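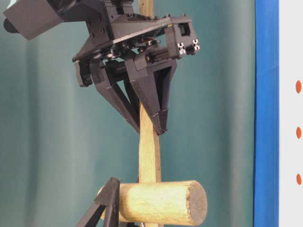 Thaddeus Obi wrote under my last laundry post that every wooden drying rack ends the same way, one joint goes, then the whole thing leans, then it lives behind a door for years, and why pay 78 dollars for that when the wire ones are cheap at the hardware store.

Fair. I've had that rack. I've had the wire one too, and it left rust lines on a good pillowcase, so. Bought the wooden one anyway. The Flondow, large, floor standing. Had it since July and used it most days, and I'm writing this between loads so excuse the state of it.

Short version for people in a hurry. Good rack. Annoying feet. Buy the large if you have the floor for it, skip the medium. Don't buy the hanging bar. More on all of that.

WHY A RACK AT ALL

Dryer died. The fix was going to be 200 dollars for the part and the visit, and the machine wasn't worth that to begin with. We decided to go a while without. Then a while got longer. Small apartment, second floor, no yard, no line allowed on the balcony (building rule, don't get me started). So everything dries indoors, which changes what you need. A rack for the odd sweater is one thing. A rack for all the sheets and towels and school clothes is a different animal.

What I wanted: long rails, enough gap between them for air to get in, something that folds flat without a fight. Also something I could stand to look at, because it's in the living room. There's nowhere else.

PUTTING IT TOGETHER

Comes flat, mostly built. You screw on the feet and the two side braces and hook up the stops. Screwdriver not included, fine, everyone has one. The instruction sheet is one side of paper with drawings, and the drawing for the braces is wrong way up. Or I was. Either way I put the left one on backwards, stood the rack up, wondered why it wouldn't open all the way, took it off again. Call it one cup of coffee gone cold.

Holes lined up. That's more than I can say for the last flat pack thing I built, a Gronham shoe bench, where I ended up making my own hole. No splinters on the rails either. I ran an old pair of tights down every rail before putting clothes on, trick from my mother, if the tights snag you sand that spot. One snag near an end. Ten seconds with fine paper.

There was a smell for the first week. Not bad, sort of lumber store. Gone now.

HANGING STUFF ON IT

This is where it earns the money. The rails are round and smooth and thick enough that you don't get that hard crease across a shirt like you do off wire. Jeans go over and stay over. Socks stay put, on the wire rack they used to slide along and bunch at the low end.

The top opens out into a sort of flat tray of rails and that's the bit I use most. Sweaters lie across it. Also bath mats. Also, it must be said, the cat, until she was discouraged.

Sheets. Sheets are the test for any rack and here it does OK. A full size flat sheet folded once goes over the top and down both sides, and it'll dry but the middle takes forever since it's sitting on itself. What works better is zigzagging it, over one rail, under the next, over again. Fussy to do with a wet sheet and you need a clean floor. King size, forget it, take it to the laundromat.

Heavy towels are fine if you spread them out. I loaded one side only, first week, being lazy, and it went over. Slow, like a tree. My fault but worth knowing. Balance the load. It says so on the box in very small type.

DRYING TIMES

Depends on your place more than the rack, so take this for what it is. Ours is heated, not damp, window cracked. I spin at 1000 because the higher setting walks the washer across the kitchen.

T-shirts hung after supper are ready for the morning. Jeans want the whole next day too, waistbands are always last. Towels, same as jeans, and they come out stiff, no rack will fix that. Give them a hard shake before and after. Helps a bit.

Biggest difference I found was a fan. Cheap one, pointed low along the floor so the air comes up through. Not heat, just moving air. If you're drying indoors and the clothes smell a little swampy then that's your answer, it's them sitting damp too long. Also don't push the rack up against the wall. I know there's no room. Pull it out anyway, a hand's width does it.

And leave a rail empty between thick things. I never want to and I always regret it.

THE FEET

OK the feet. They're little rubber caps that push onto the bottom of the legs. Push on. No screw, no glue. Every time I drag the rack, one comes off, and then I have a bare wooden leg scraping on the floor and a rubber cap under the couch. I wrote to Flondow. They sent replacements, quick and no argument, and the replacements do the same thing. I've since put a dab of glue in each and they've stayed. But for that price you shouldn't be glueing your own feet on.

Yes I know, lift it, don't drag it. With a full load on? It's heavy. Two people job and the other person is at work.

FOLDING AND STORING

Folds flat and it's thin enough to go behind the bedroom door. The stops are a hook on each side, both have to come up at once, and the left is stiff. Loosened up after a month or so. Watch your fingers at the top hinge, there's a gap there that closes fast. I've been got. My kid isn't allowed to fold it, only unfold it.

No strap or clip to keep it shut, so it opens a little when you carry it and catches the door frame. I use a hair tie. It's ugly, it works.

DOES IT LEAN YET, THADDEUS

Little bit! There, I said it. If you push on the top corner it gives more than it did when new. I tightened the brace screws and most of that went away. So my guess is it's a tighten it now and then sort of thing, like a kitchen chair. No joint has gone. No rail has turned loose. The rail that gets the wet jeans has a faint darker patch along it and one tiny raised bit of grain, which I sanded.

I don't think it'll last forever. If I get five years I'll be happy. The wire one gave me two before the rust.

Wipe it down if it's been wearing wet stuff and going straight behind the door, that's where I'd expect mildew to start. I let it stand open and empty for a bit first. Oil, no. I asked and they said don't, it can come off on clothes. Fine by me, less to do.

WHAT ELSE I LOOKED AT

The Flondow medium. My sister has it. Same build, shorter rails, and the saving is tiny for how much you lose. Grown man's jeans hang onto the floor off the lower rails. Good for a baby's things I guess.

The Narenside tower, the tall metal one with the wheels. Tried it at a friend's. Holds a ton, takes up hardly any floor, and the wheels are great, I was jealous of the wheels. But the shelves bend in the middle under towels and it's a lot of white metal to have in your living room. If you have a laundry room I'd say look at that one first.

The Chauke ceiling pulley thing. Lovely idea, heat rises and all that. We rent, so no holes in the ceiling, so that was that. If anyone has one please say how you get on with the rope.

And the Flondow hanging bar, the add on, it clips to the side of the rack for shirts on hangers. I got it with the rack. Don't. It puts all the weight out on one side and we're back to the slow tree. Sent back, refund took a while, but came.

SO

Would buy again. Would glue the feet on day one. Rails good, top tray very good, size right for three of us if I keep up with the wash and don't let it turn into a mountain, which I do. Price is on the high side and I'd feel better about it with proper feet and a strap.

If you only air dry a couple of delicates, get the cheap one, Thaddeus is right on that. If you've lost your dryer and it's every day, spend the money.

Somebody also asked by email if it's OK on carpet. Ours is half on the rug and half off, its fine, rocks a tiny bit. All on carpet would be better I think, and you wouldn't lose the feet.

Washer just beeped. Comments are open, slow to answer this month.

2186 views

Related

Stiff towels, what helped and what didnt
Gronham shoe bench, built it so you don't have to
Getting the swampy smell out of gym clothes
Cheap box fans, loud to less loud
Laundromat or home, what we spent in July
Wool sweaters flat drying in a small apartment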